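Domestic Skills, Unit 4: Setting and Clearing the Table
Handout 3 — Chopsticks and the utensil holder
Tutor: Kristine Talavera

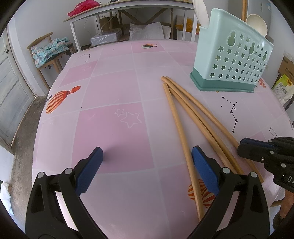 1. What this session covers

Last time we dealt with plates and bowls. This handout covers the small items: chopsticks, ladles, flat servers and the holder they are kept in. Read it before the practical in the Macapagal room, which starts at 13.30. The practical counts for a small part of the unit mark and the rest comes from your written log.

2. Sorting loose chopsticks

Wooden chopsticks put down in a handful tend to fan out. The four on the checked cloth are close together at one end and spread at the other, with one lying apart from the rest. To sort them:

Pick up the one that is furthest from the others first.
Turn them all so that the thin ends point the same way.
Stand them upright on the table, holding them loosely, and let the ends drop level.
Compare lengths. A pair should match to within a couple of millimetres.
Lay each pair down parallel, with a finger's width between pairs.

Do not roll chopsticks into line with the flat of your hand. They go off the edge of the table, and then they have to be washed again.

Check each one for splinters by running a dry cloth from the thick end to the thin end. If the cloth catches, put that chopstick aside and tell me at the end. Odd ones go in the tin marked Dudik, which we use for stirring paint and propping up seedlings.

3. Working on a patterned cloth

A plain cloth shows you everything at once. A printed one is harder. Light-brown wood lying over an orange and cream striped balloon is easy to pass over when you are clearing quickly, and small marks can be taken for part of the print. Clear by the squares: begin at the far left corner, go along the row, come back along the next. Feel with your hand as well as looking.

Squares are also useful for setting. Use the thin lines between them to keep chopsticks straight to the table edge. Ignore the pictures on the cloth, as they face different ways and will pull your setting crooked.

4. Loading the holder

The mint-green holder has a slanted top and star-shaped holes in the front. When you load a holder like this one:

Handles down for ladles and flat servers, so the working end stays clear of the base.
Wooden handles may stand upright next to a ladle, but leave a gap between them.
Chopsticks go in last, in pairs, thick ends down.
Nothing goes in wet. Dry it first, even if the holder has holes.

Empty the holder and rinse it once a week. Water collects in the base and wood left standing in it goes dark.

5. For your log

Write up to 130 words on how you cleared your table and what you missed on the first pass. Say which cloth you had. Anyone who was away can borrow the Ullia booklet from the shelf by the door — read page 42 and do the sorting exercise at home with whatever you have.

Next handout: folding and storing cloths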